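Part-Time Bookkeeper, Orwood Office

Wekov is looking for a part-time bookkeeper to join our office in Orwood. We handle monthly accounts, payroll and sales tax filings for small businesses, mostly restaurants, repair shops and a few landlords. The position opened when one of our staff moved out of state, and we would like to have someone in place by March.

The job is 24 hours a week. You can spread those over three or four days, and we are flexible about which ones. Office hours are 8:30 a.m. to 5 p.m. Once you are trained, one day a week can be worked from home.

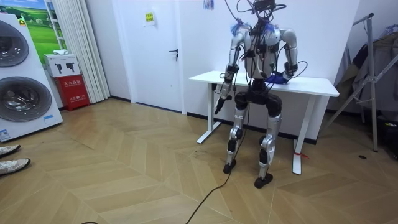 What you will do

Enter and code bills, receipts and bank transactions for your own group of clients
Reconcile bank and credit card accounts each month
Run payroll for clients with small crews, including tipped employees
Prepare sales tax returns for review by a senior bookkeeper
Call or email clients when paperwork is missing
Help with 1099s in January

Your largest client at the start would be Rojanasak, a family restaurant with two locations and a catering business. They keep good records but they have a lot of them. Expect to spend one full day a week on their books. The rest of your list will be smaller accounts, many of which only need attention once or twice a month.

What we are looking for

You should have at least 2 years of bookkeeping experience, either in a firm like ours or in the office of a single business. A degree is not required. You need to be comfortable with spreadsheets and with at least one common accounting program. We use Drastunero for document storage and client messages. We do not expect you to know it already, and training takes a couple of afternoons.

Payroll experience is a plus. So is Spanish or Thai. Some of our clients still bring in paper receipts in envelopes, so patience with sorting helps.

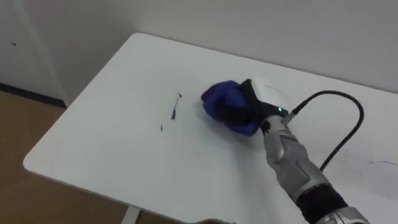 Pay and benefits

Pay is hourly and depends on experience. The range will be given at the first phone call, before you are asked to come in. We offer paid holidays, paid sick time and a retirement plan after six months. Part-time staff are not on the health plan. There is a signing bonus of $1000, paid with your second paycheck. We also pay for one certification exam a year, including the study materials, if it relates to the work.

Parking behind the building is free. The office is on the second floor and there is an elevator.

How to apply

Send a resume and a short note to Daniyal Abbasi, office manager. In the note, tell us what kinds of businesses you have kept books for, which software you have used, and the days you could work. A formal cover letter is not needed.

We start with a phone call of 20 minutes. After that there is one interview in the office, which includes a short reconciliation exercise on a laptop. You will need two references, and we only contact them after the interview. Applications are read as they come in, and everyone who applies will get a reply.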